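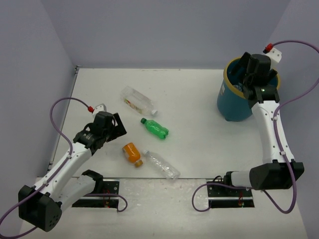

Notebook Bench log Runs Parts People Search

June, bottle sorting, wrist view vs. fixed view

Started 9:40. Both arms homed without trouble. Left one still has the slack loop of purple cable at the front, leaving it until the end of this block because retying it changes how the wrist feels at full reach and I don't want that mixed in with everything else.

Task is the same as last time: bottles lying anywhere in the middle of the table, pick them up and put them in the teal bucket at the back right. Right arm can reach the bucket directly. Left arm has to either carry across or nudge a bottle over to where the right arm can take it. We let the operator choose during collection and did not write a rule for it, which I now think was a mistake (see below).

Question for this block is whether the policy uses the wrist cameras for the last part of the grasp, or whether it is getting most of what it needs from the fixed camera and treating the wrist views as extra noise. Birger thinks the second. I was fairly sure of the first before this morning.

Data: 1172 episodes after filtering, all collected here in Misville. The Tomitz episodes are left out of this one. Their table is a different height and the bucket sits on the other side, and last time we mixed them in we spent a week arguing about which difference mattered. Filtering was the usual Kinport script: drop anything with a gap in the joint stream, drop anything where the operator gave up, keep regrasps. I checked a handful of the kept regrasps by eye and they look fine. A few have long pauses before the second try. Not trimming those yet.

Training: two models on the Pärn code, same seed, same everything except the inputs. Model A gets the fixed view and both wrist views. Model B gets the fixed view only. I saved at 3000 steps to have something early to put on the arms, then let both run on.

10:25. Tried the 3000 step save of A to see if it moves sensibly. It does, in a slow way. Goes to the nearest bottle, hovers, closes too early. B at the same point is about as good at getting near things and worse at closing. Not reading anything into this. Early saves have fooled us before.

11:10. Full runs. Method: lay the bottles out by hand, start the policy, let it go until the table is clear or it stalls, write down where it stalled. Layouts come from the printed sheet so that A and B see the same ones. Between runs I alternate A and B so that any drift in the light hits both.

Observations from A, in the order I wrote them down:

The big bottles are the easy ones for it. It takes them near the middle, lifts, and swings over with the bottom end trailing. When the bottle is almost parallel to the back wall the swing is clean. When it points at the bucket the end catches the rim on the way in. No drops from that, but it is ugly and one bounce nearly went over the side.

The crinkled clear one is hard. On the fixed view it almost disappears against the white table, I have trouble finding the edges myself. A seems to wait until the wrist is above it and then correct sideways. You can see the correction in the joint plot as a small step just before the close. That step is absent for the orange and green ones, where it comes straight down.
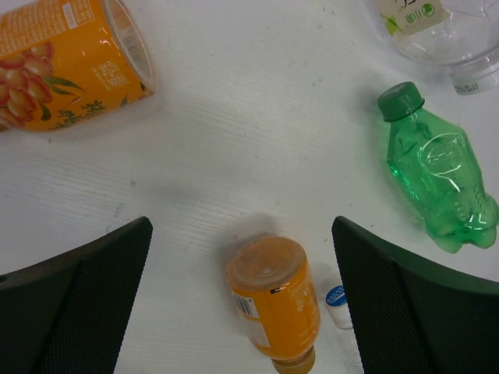

The short orange bottle causes a different problem. The policy lines up well and then picks a closing direction that depends on which way the neck is pointing. With the neck toward the arm it pinches the body and lifts. With the neck away it sometimes closes over the shoulder and the bottle rolls out. I went back to the episodes and the operators do the same thing, they just recover faster. So this is probably learned faithfully and we should fix it in the data.

Loose caps: the instruction sheet says caps are to be ignored. A mostly ignores them. Twice it went down toward one, stopped above it, and moved on to a bottle. B never did that. I would take this as a small sign that the wrist view is being used, since a cap is a few pixels in the fixed view.

B observations:

Fine on the labeled bottles. Fine on the green one unless it is far to the left. Bad on the clear ones. It reaches the right place to within a finger width and closes beside the bottle, lifts nothing, carries nothing to the bucket, opens. Then it goes back and does it again in the same spot. I stopped those by hand.

So the wrist views matter for the clear bottles and I can't see that they matter much for the colored ones. Birger Bakke came by before lunch and looked at the plots. His objection: A has more inputs and so more parameters, and the comparison should have the wrist inputs blanked in A instead of removed. Fair. I tried it straight away on the A save by feeding gray frames to both wrist inputs. It gets much worse on everything, including the colored ones, but the model never saw gray in training so that doesn't answer him either. The proper version is a third model trained with gray frames all the way through. Queued it.

14:15. Handoffs. This is the part that bothers me. With a bottle on the left side, both A and B sometimes start both arms at once: left starts a carry, right comes out to meet it, and they wait for each other over the middle. It clears by itself if left alone, but it is slow. Looking through the episodes, some operators always carry across with the left and some always pass. The policy has averaged them. We need to settle on one. I vote for the nudge, it keeps the left arm out of the bucket area and the cables away from each other. Birger wants the carry because it is faster when it works. Ask Tomitz what they do.

Also noted:

- Left gripper pads are getting marked. Grip is still ok, check again before next collection.
- Two layouts on the printed sheet are mirror images of each other by accident. Replace one.
- Kinport wrote the run notes under yesterday's folder name again. Moved by hand.
- The wrist exposure is set by hand and should stay that way. Auto made the table go gray each time a hand came in to reset the bottles.

To do next: gray frame model when the queue frees up, tag all episodes by carry or nudge, then a short collection with clear bottles only, necks in every direction.

Stopped 16:50, both arms parked.

Recent entries
Bucket position shift, first try
Operator tags: what we record and where
Tomitz episodes, table height again
Kinport filter settings
Gripper pad wear, left arm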